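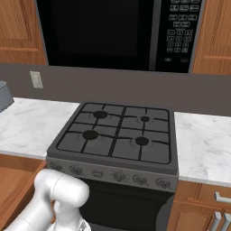
Ticket 949: Audio drifts out of sync on long ceremony clips
Status: Resolved
Opened by: Stijn Van Leeuwen, Butcombe
Handled by: Decha Mahawong, Kandholm support
Product: Flanard editing suite, desktop version

Saturday, 9:40 am, Stijn
I'm cutting a wedding film from two cameras and a separate audio recorder clipped to the groom's lapel. The sound lines up at the start of the ceremony but by the vows it is clearly behind the picture. It gets worse the longer the clip runs. The short clips from the speeches are fine. I have restarted, cleared the cache and re-imported everything. No change.

Saturday, 10:25 am, Decha
Thanks for the detail. Drift that grows over time is usually a frame rate or sample rate mismatch. Please send the following:
Project frame rate
Frame rate shown in Clip Info for each camera
Sample rate of the recorder file
The export log from the Help menu

Saturday, 11:10 am, Stijn
Project is 25. Camera A says 25. Camera B says "variable". Recorder file is 48 kHz. Log attached. It has 3,059 lines, most of them the same warning about timestamps. 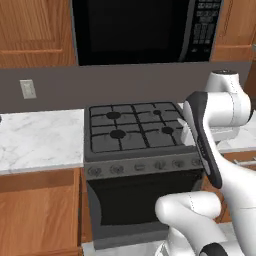 Saturday, 11:50 am, Decha
The warning in your log only comes up for Camera B. Its clips are recorded at a variable frame rate, and your project is using Camera B as the sync master, so the recorder track is being stretched to match it. Please try this on a copy of the project:
1. Close the project and open the Aranda converter from the Tools menu.
2. Add the Camera B clips and choose Constant Frame Rate, 25.
3. Leave the audio setting on Copy.
4. When it finishes, relink the clips in the bin.
5. Right-click Camera A and choose Set as Sync Master.
6. Delete the old sync map and run Sync by Waveform again.

Saturday, 2:15 pm, Stijn
Converter stopped at clip 20 with "insufficient scratch space". The drive had less than 1,000 MB left. I moved the scratch folder to an external drive and it went through the second time. Vows are in sync now, and so is the signing of the register. Colour labels on the relinked clips have gone back to grey, but I can redo those.

Saturday, 2:40 pm, Decha
Good to hear. The lost labels are a known fault when relinking and I've added your report to that ticket. Keep the original Camera B files until you have delivered the film. Closing this one.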